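Zumska two-arm bench kit, notes after nine days of use. Posting in bits as I go.

Price as ordered from Dawber: 1,474 for the pair of arms and the mounting bar. Power supplies are extra. The quote didn't make that obvious.

Assembly took me five hours. Both bases bolt to the one bar, so spacing is set once and stays put. The manual has the bolt torque wrong on page two – Hưng Khương at Dawber confirmed it and sent a corrected sheet.
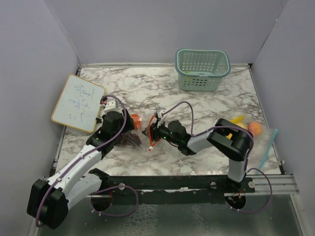

Zumska pair at the bench, bagged produce and mint-green basket.

Clear bags are my standard test for any gripper. The supplied fingertips are thin, good for getting under a fold, less good on anything heavy.

Cable routing is my main complaint. The clips are small and I'd want more of them. Roy Mottram uses spiral wrap on his, and I've ordered some.

Calibration drifts a bit after a cold start. Rerun it once the motors warm up.

Next up is the Hurkau at 2,024. Same bags, same basket.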